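Robots at the Drestum laundry! Real ones. They do the boring bits so people don't have to.

## What do they pick up?

Mostly cloth. Cloth is tricky — it folds, it slips. Two gray fingers pinch it.
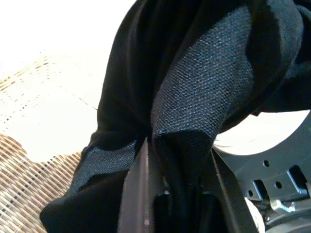
## Why baskets?

Same as at home. Blue cloth, white basket, black fingers wide open.
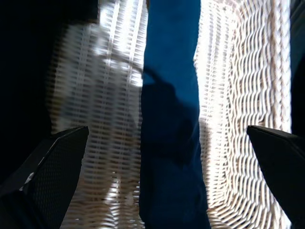
**Tove Kárason**
*Kids' page writer*

I asked what changed for the poeple here. Lots! Less bending. Fewer sore backs. But somebody has to teach the robots, and fix them, and that's new stuff to learn. Some folks liked the old job better, and thats OK to say.

Small things are hard too. A bit of red in a glass bowl? Tough for a robot. 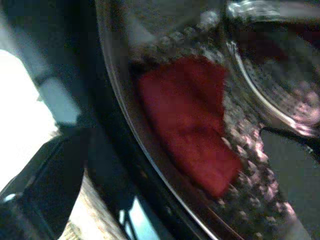

Zbigniew Wasilewska told me he was worried at first that he'd lose his job. Now he spends his shift checking the robots' work, and he misses chatting over the folding table.

So will robots do everything? Nope. People still decide what gets washed, and how — and they spot stains best.
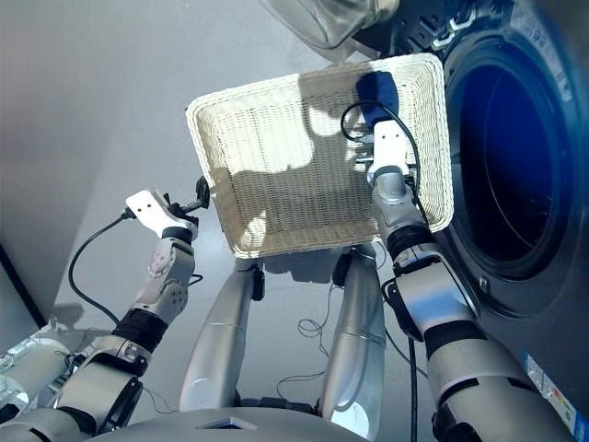 *Two silver arms, one basket. The washer is on the right.*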